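**Stinmont puts home air purifier claims to the test, and is not convinced**

Consumer group says buyers should ask harder questions before giving up the floor space
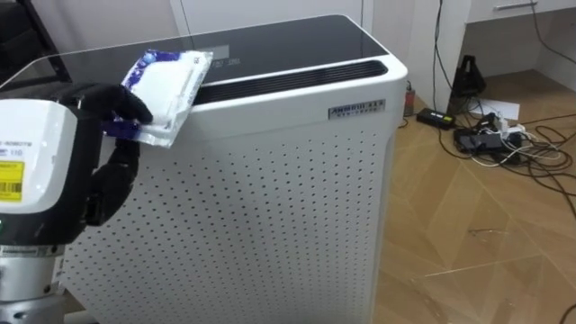

STINMONT — Air purifiers are sold on big promises. Cleaner rooms, better sleep, less dusting. Meritus, an independent household testing group, spent the summer checking how much of that holds up in ordinary homes, and the results published this August give buyers reason to slow down.

The group collected 2,266 responses from owners and visited 157 homes. Most owners liked their machines. Far fewer could say what had changed since they plugged one in, and 300 had never opened the filter compartment.

Upkeep was the weak spot. Floor-standing units with a glossy top panel and an outlet vent along the upper edge gather dust where the air comes out, and slatted vents are slow work to clean. A wet wipe will deal with a smooth top. It does nothing for the filter inside, and Meritus found plenty of owners who treated the one job as if it covered both.

Placement was little better. In 70 of the homes visited, the purifier stood behind a sofa or against a curtain, and a good number had become a shelf for mail, tissues and packets of wipes.

"A shiny case tells you the case is clean," the group said in its report. "We would like to see makers talk less about fresh mountain air and more about what a new filter costs."

Meritus does not advise people to throw out a working unit. It suggests unplugging it before cleaning, keeping liquid away from the vent, and checking the filter price before buying — preferably before the sale sticker does its work.

The full report, with care notes prepared by Kenura, is available free from the Meritus office on Tse Street, Stinmont.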